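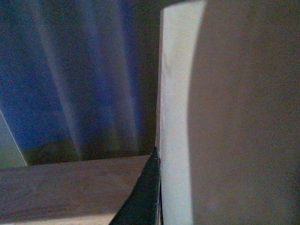

**Kevser Türkmen**
*Cell technician, Fesville*

I want to make a case for the most boring job in my building, and the job is wiping and checking the wrist camera and the fingers before anybody touches a line of code.

We run one cell. It has an arm we call Dursun (my fault, it's an uncle's name and it stuck), and its work is shelves: books, magazines, the stuff people keep at home. Last June it started missing. A grasp would come in short, or late, and the guesses started flying. Bad model! Bad lighting! Malcolm Dawber, who writes our software and whom I like very much, spent two days retraining on another 4000 grasps. Then I put a wrench on the finger mount and got a quarter turn out of it.

A quarter turn. That was the whole bug.

Now look at what a wrist camera has to live with. One finger sits so close to the lens that it's a big soft taupe wall down one side of the view, and whatever is behind it, the camera simply doesn't get. You learn to live with that. But it means the edge of that finger is a landmark the software leans on every second, and if the finger shifts a hair, everything measured against it shifts too. You can train around a blind spot that stays put. A blind spot that wanders will eat your week.

So I keep a log, on paper, in a binder. Check the mount bolts, wipe the lens, save one still with the fingers open and lay it next to the last good one. I'm on entry 213. Malcolm teases me about the binder, and he also reads it before he opens his laptop, so I'll take the teasing.

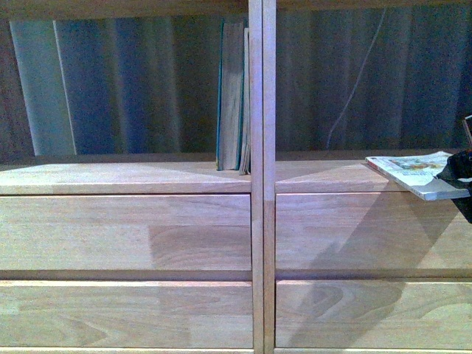

*Magazine at the right-hand shelf, gripper on its right end.*

Magazines are where sloppy upkeep shows up first, by the way. A book standing against a post will forgive you a little. A magazine lying at an angle over the front of a shelf is thin and slick, and it wants the fingers where you said they'd be.

I know the answer I'll get, because I got it at the Otitz meetup: self-calibration will fix all this. Maybe! We tried Cendumano, the calibration package a lot of small shops use, and I'd keep it. It's good at correcting for a finger that has moved and stayed moved. It can't tighten a bolt, and with a loose one it happily corrected us to a new wrong position every morning.

What bugs me is how we budget. There's always money for another training run and never an hour for the person with the wrench – that hour gets squeezed in over lunch. Put it on the schedule, give it a name and let the software folks take a turn at it. Malcolm did his first full check last month and found a nick in a finger pad I'd missed. He's been insufferable since, and he's down for the next one too.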